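Dustumton Toy Library
Minutes of the members' meeting, 4th December

Present: Ramesh Pal (in the chair) and most of the regular sorting group, with a couple of new faces from the Kereama playgroup, who were made very welcome and given the good chairs.

Apologies were read out and the minutes of the last meeting were agreed, once the spelling of Jurkalach had been put right in two places.

Matters arising
The shelf by the front window has been fixed and is holding up nicely. The missing puzzle pieces came back in an envelope through the door with a very kind note, and we would like to thank whoever sent them. The lending total for the year now stands at 433, our best yet, and there was a little round of applause for the Saturday desk.

Money
Ramesh went through the figures. We have $2,000 set aside for new stock and no large bills expected before April. There was a long and friendly talk about whether to spend it on outdoor toys or on more things for the under-fives, and it was left open until everyone has had a chance to look at the Esulon catalog, which is going round in the blue folder. Please don't take it home for more than a few days!

Small toys and soft toys
Most of the evening went on this, as we rather thought it would. The Jurkalach branch has sent over 29 bags of mixed donations and they need going through before the spring lending starts.
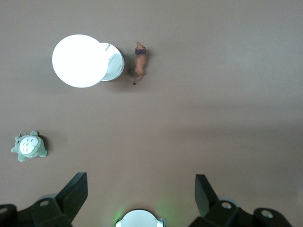
Photo: Dustumton Toy Library

The little brown animal with the dark band at its neck set off a good deal of discussion – lion or not a lion – and it will go in the animal tub either way, on the understanding that the thin tail is checked whenever it comes back. The green plush goes with the soft toys and will have a wash first, like everything else in that group. For the white round item beside the animal, the sorters will look at the small print on the side and write whatever it says on the card.

Labels
We are down to 3 sheets. Ramesh will order more.

Any other business
The Kereama visitors asked if they could borrow a box of animals for their farm week, and everybody was delighted to say yes. Tea towels, please, if you have any to spare.

Next meeting to be arranged by email.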